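The Case for the Small Bin

Most households own more storage than they use. There is the chest at the end of the bed, the stack of lidded tubs in the garage, the drawer unit somebody bought for a school year that ended long ago. What gets used, day after day, is usually something smaller and plainer: an open bin that can be picked up with two hands and carried to wherever the mess is.

The open bin has had a quiet few years. Lidded boxes took over the shelves at the big stores, partly because they stack and partly because they look good in rows. Umus, the housewares shop on the ground floor of the old Kettunen building, gave its front wall to them for a long time. Last April the shop moved them to the back and put bins up front. It now keeps 74 kinds of container without a lid, from desk trays to laundry tubs, and says the middle sizes sell first.

A lid adds a step. To put away a toy car or a pair of gloves, you have to find the box, take down whatever is on top of it, open it, and close it again. Children skip those steps and so do most adults, which is how a pile forms on top of the closed box. With an open bin the thing goes in and the job is over.

Handles matter more than shape. A bin with a grip at each end can be lifted level, and a level bin does not spill. Cutouts in the wall do the same work but weaken the rim on cheaper models, and they let small things fall out. Separate bars fixed to the ends hold up better, provided they are joined to the bin firmly. Before buying, press down on each handle with your thumb. If it shifts, put the bin back.
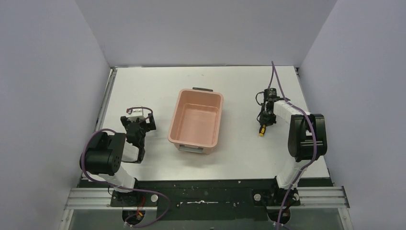 An open pink bin with rounded corners and a gray handle at each end.

Color is a matter of taste, but it has a use. A house where every bin is white or clear tends to end up with labels, and labels go out of date. One color per person, or one per room, needs no label at all. A pink bin belongs to the hallway, a green one to the bathroom, and anyone can carry a stray one home.

Rounded corners are easier to wipe than square ones. Crumbs and sand collect in a tight corner, and a cloth will not reach them. Smooth walls help too. Ribbed plastic is stiffer, but it holds dust.

As for size, measure the shelf before going to the store, and take off an inch for your fingers. The handles count toward the length – this is the mistake that brings people back with a receipt.

The other common mistake is buying too many. The Flondari apartments, a block of 200 units on the east side, set up a swap shelf in the laundry room where tenants leave containers they no longer want. On a recent Sunday it held a dish rack, two baskets and a tower of tubs with the price stickers still on.

A better way to start is with one bin, left empty, in the place where things already pile up. The Jiltetti storage guide, a thin paperback that sells at the Umus counter, suggests a week. Whatever has landed in the bin by the end of that time is what the room needs a place for. If it is mostly mail, buy a letter tray. If it is shoes, get a bigger bin and set it on the floor by the door.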